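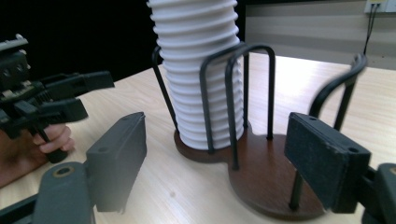

Figure 1. Cup stack in the wire holder, with two hand-held grippers.

Skinerville Robotics Club, project report
Tue 25 July

What we set out to do

Our task was to collect hand-held demonstrations of taking one cup from a nested stack and setting it on the table. The project plan called this "simple." I didn't believe it then and I don't now. Nested cups cling to each other, and the wire loops of the holder leave less space for the fingers than the drawing suggests.

We recorded 102 demonstrations and kept 84. The rest were dropped by the Ulurar script, which flags long pauses. I am not convinced a pause is the same as a mistake, and we never checked the dropped ones by hand - we should have.

Grip on a single cup

A paper cup has a thin wall, so we told everyone to hold it just below the rim. Whether that helps is an open question. We had no force reading, only opinions, and the two we wrote down disagreed. 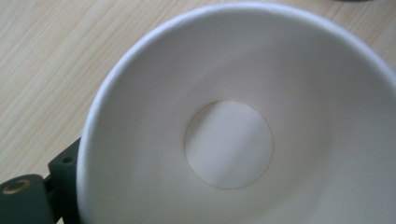 What the numbers don't show

The Skoderine model trained on our data for 2761 steps and the loss went down. That is all we can claim. It has not been run on an arm, and every demonstration used the same kind of cup. Before anyone calls this a result, I would want a second holder and a different table.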